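Teltuvgate Manipulation Software, progress report to Griffiths
Work package: bimanual control and perception for soft goods
Prepared by Định Mạc, Wavdale
August 3, 2020

Status summary

The controller rewrite is complete and merged. The perception work is on plan except for strap segmentation, which is late. The task planner (Mikau) has moved from the simulator to the cell and now issues commands to both arms, with the restrictions listed under Planning. No change to the budget is requested. One change to the order of deliverables is requested and is set out under Requests.

The test object set for this period was built around a canvas bag. Earlier work used boxes and books only, and the grasp code carried assumptions from that work which had to be taken out. Most of the effort reported below went on finding those assumptions.
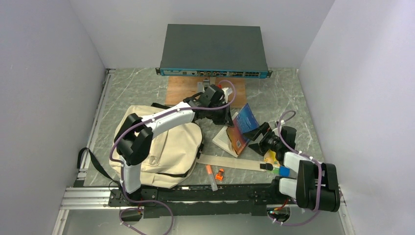
Page 2

Cell and test conditions

Both arms are mounted on a common rail along the near edge of the work surface. Joint state is published by one driver process per arm, and a third process merges the two streams and stamps them against a single clock. Until June the merge was done in the planner, which meant that a slow planning cycle could delay the joint data it was itself waiting for. Moving the merge out of the planner removed that fault.

Clutter is left on the surface for all perception runs. The network switch at the back stays in place as a fixed obstacle and is held in the collision model as a plain box. The book and the smaller items are moved between runs and are not in the model; they must be found by the overhead perception pass or treated as unknown volume. Cable loops on the arms are covered by a padded envelope around each link. The padding is generous and costs us some reach near the rail. We have accepted that for now.

Control

The previous controller ran position control throughout, with a force threshold that stopped the arm on contact. This was adequate for rigid objects. With fabric the threshold was either reached too late or not at all, because the material folds under the finger before any useful load appears at the wrist.

The new controller has three modes: free motion, guarded approach and compliant hold. Transitions are requested by the planner and granted by the controller, which may refuse. A refusal now returns a reason code. Under the old interface it returned nothing, and the planner would retry until its timer ran out.

In guarded approach, the stop condition uses finger position error together with the change in motor current over a short window. Neither signal was reliable alone. The window length is set per object class in the configuration file and is not learned.

In compliant hold, the fingers keep a set closing effort and the arm is allowed to drift within a small volume around the commanded pose. This matters when both arms have hold of the same object. Stiff position control on both sides produced steadily rising load on the fabric, as the two arm calibrations do not agree perfectly. The drift volume absorbs the difference.

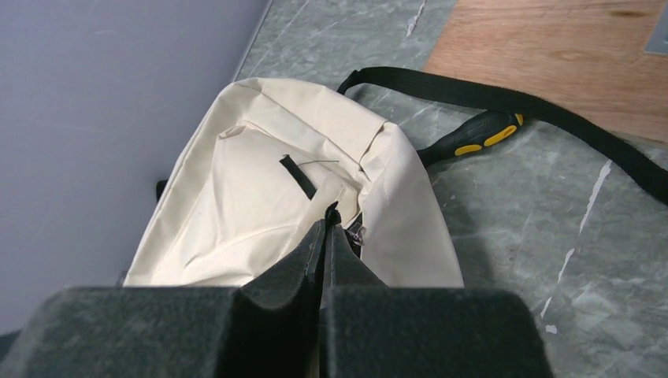 Figure 2. Wrist camera, pinch grasp on a gathered fold of the bag. The metal fitting lies close to the fingertips.

Grasp closure on fabric is judged from the wrist camera as well as from the finger state. The check looks at the patch of image between the fingertips and compares it with the patch recorded before closing. If the patch still matches the bare surface, the grasp is marked empty. The check is crude, but it has replaced a longer routine that lifted the arm, waited, and looked for movement in the overhead view.

Hard parts near the grasp point remain a problem. A finger closing on a buckle or clasp gives a finger state much like that of a thick fold of cloth. The controller cannot tell the two apart, and we do not intend that it should. The exclusion of hard parts has been given to perception.

Perception

The segmentation model assigns each pixel to one of the following: fabric body, strap, zipper, hard fitting, rigid object, surface, robot, other. The training set stands at 300 labelled frames, all taken in the cell. We had hoped to add public data, but the label sets did not map onto ours well enough to be worth the conversion.

Fabric body and surface are segmented well. Zippers are segmented well when seen from above and poorly when seen along their length. Straps are the weak class. A black strap crossing the marble-patterned surface is found without difficulty; the same strap over the dark fingers is lost, and the model tends to extend the robot label along it. A pale strap beside a pale bag is merged into the fabric body. The second error is the more serious, because the planner then offers strap pixels as grasp candidates on the main panel.

Two measures are in hand. The first is a robot mask generated from the joint state and projected into the wrist view, which takes the fingers out of the image before segmentation. It is running, and its remaining error comes from the camera mounting offset. The second is a thin-structure pass that runs after the main model and looks for long parallel edges. This is written but has not been merged, as it slows the cycle beyond the planner's limit. 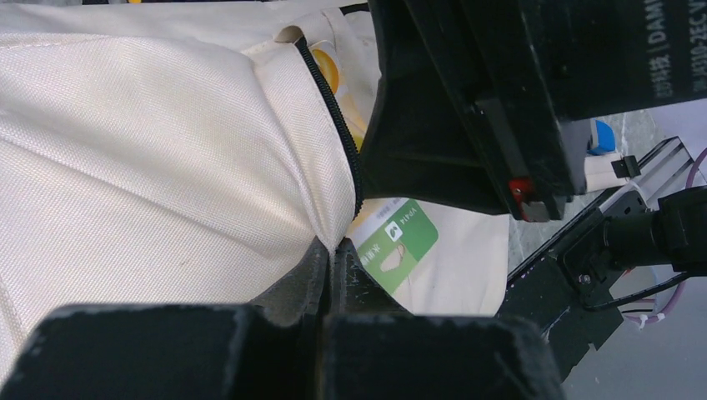 Figure 3. Wrist view at close range, with zipper, printed graphic and green label in view.

At close range the fabric fills so much of the view that the model loses the outline of the object. Labels and printed areas were at first returned as rigid objects resting on the bag, and the planner tried to route around them. Nineteen frames containing printed areas have been relabelled so that print counts as part of the material it is on. The fault has since been seen less often, but has not gone away on small, high-contrast labels.

The fixed parts of the wrist assembly are covered by a static mask drawn by hand. The cable is not, as it moves with the joint angles. Its pixels are passed through as "other", and the planner ignores them. A better treatment is possible but has been given low priority.

Depth at this range is not used. The sensor's readings close to the fingers are too sparse to support a surface fit, and the approach distance is taken from the arm pose and the last good overhead measurement.

Planning

Mikau now runs on the cell computer. It takes the merged joint state and the segmented views, and returns a sequence of mode requests and target poses for each arm. Both arms may move together in free motion. Only one arm may be in guarded approach at a time. This restriction was put in as a safety measure during bring-up and has been kept because the current check reads false contacts when the other arm is also approaching the same fabric.

Grasp candidates are scored on four terms: distance from hard fittings, distance from zippers, local fold height and reachability. Fold height carries most of the weight. On a flat panel there is often no candidate above the acceptance score, and the planner then asks for a push from one side to raise a fold before looking again. The push is limited to 2 attempts, after which the task is returned to the operator.

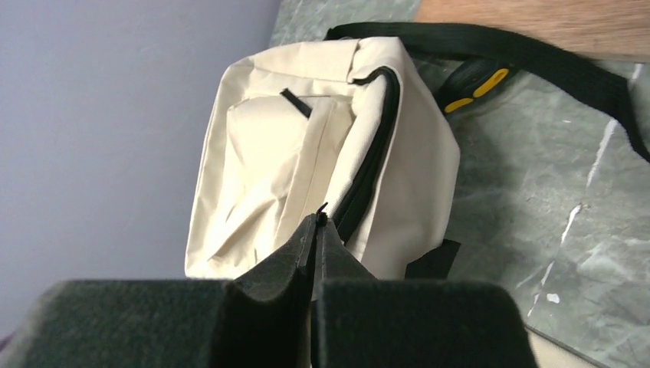 Figure 4. Wrist view over the bag, fingers close to its lower edge.

Views like that in Figure 4 are the preferred starting condition for candidate scoring. The outline of the bag can be separated from the surface on most sides, the zipper can be placed, and the strap leads away from the fingers. The wall on the left is treated as a hard limit, with the padded link envelope applied to it, and this rules out some candidates on that side which an operator would consider reachable. We plan to replace the fixed wall margin with one that depends on approach angle.

Replanning remains slow when the overhead view is blocked by an arm. The planner holds the last unblocked view and marks it stale, but it does not yet lower its confidence as the view ages. A stale view is either used in full or dropped. A gradual scheme has been designed and is next in the queue.

Tooling

The log viewer now shows both joint streams, the controller mode and the segmented wrist view against one time axis. Reason codes appear as markers. Before this, tracing a refused transition meant reading three files side by side.

The regression suite contains 26 recorded sequences, which are replayed against each new build. Replay covers perception and planning. It does not cover control, as recorded data cannot respond to a changed command. Controller changes are still checked on the cell by hand.

Configuration files carry a version number and are rejected if it does not match the build. Two lost days in June came down to an old file left on the cell computer.

Open issues

Strap segmentation, pale strap on pale fabric. Open, late.
Thin-structure pass exceeds cycle limit. Open.
Wrist camera offset changes after the camera is remounted. A short calibration routine is in review.
Guarded approach limited to one arm. Open, no work planned this period.
Small labels returned as rigid objects. Reduced, open.
Driver process does not restart cleanly after a dropped link on the right arm. Cause not known.

Requests

We ask Griffiths to agree that the strap-handling deliverable be moved behind the stale-view work. The planner change does not depend on strap segmentation and can be finished first. The strap work would then be reported in the next period with the thin-structure pass included.

We also ask for confirmation of the file format wanted for the log data to be handed over at the end of the work package. The present format is our own, and a converter would need to be scheduled.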